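Indholm Tabletop: teleoperated fruit-to-plate demonstrations in simulation

Version 2

Summary

Indholm Tabletop is a small set of demonstrations for imitation learning. In each one an operator drives a simulated arm by remote control and puts one orange fruit on a plate. All episodes were collected in the Zivo simulator with the Malý hand controller. The set has 238 episodes, and 42 of them are kept apart for validation.

We made it for one purpose: to study how much a policy suffers when other objects stand close to the target. If you need many different tasks, this set is too small for you.

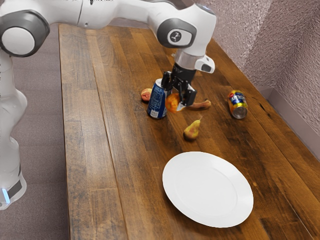
The operator sees the same rendered view that is stored in the episode and has no extra depth display. We wanted the demonstrations to contain only decisions that can be made from the stored data. The price is that some approaches are slow, and a few operators stop above the target for a moment before they go down. We did not cut these pauses. If your method is sensitive to idle steps, please filter them by joint velocity before training.

The controller gives the position and the rotation of the gripper. Opening and closing is one button, so the gripper command is stored as 0 or 1, while the measured finger position is stored as a continuous value. Please do not mix the two – in version 1 they had almost the same name and this caused wrong results for several users.
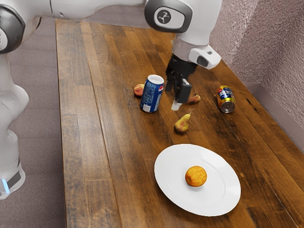

Contents of an episode

observation/rgb – color views, compressed
observation/joints – joint positions and velocities
observation/finger_pos – measured finger position
action/ee_delta – change of gripper pose sent by the operator
action/grip_cmd – 0 open, 1 closed
meta/seed – seed for the object layout
meta/outcome – success, moved_other, or dropped

Episodes are cut at 580 steps. An episode which reaches this limit without a placed fruit was removed and is not counted in the total.

Scene

The table, the wall and the carpet are always the same. The start positions of the objects are drawn from the seed. Friction values are fixed for the whole set and can be found in scene.yaml.

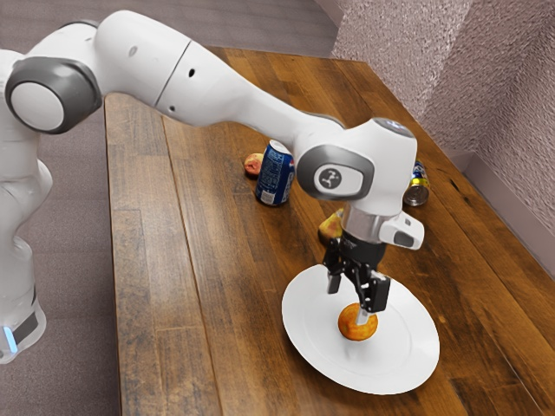
Labels for the outcome were given by hand after replay. For "success" we look only at the target: the fruit must rest on the plate and the gripper must be open and clear of it at the last step. Other objects are judged separately, and a can lying on its side, like the blue one behind the plate, does not by itself change the label. We write "moved_other" when the replay shows that the arm pushed an object during the episode. The label says nothing about how far the object went, so compute this from the object poses if you need it.

Known problems

The wrist can hide part of the table from the operator, and contact with objects behind it is sometimes not noticed. The wood has a strong reflection in some views. Contact between the fingers and the plate rim is not stable in the simulator and can give short peaks in the joint velocities.

License and contact

The data may be used for research and teaching. Please name the Cutlow group and the version number when you publish results. Errors in labels can be reported in the issue list of the repository, with the episode seed.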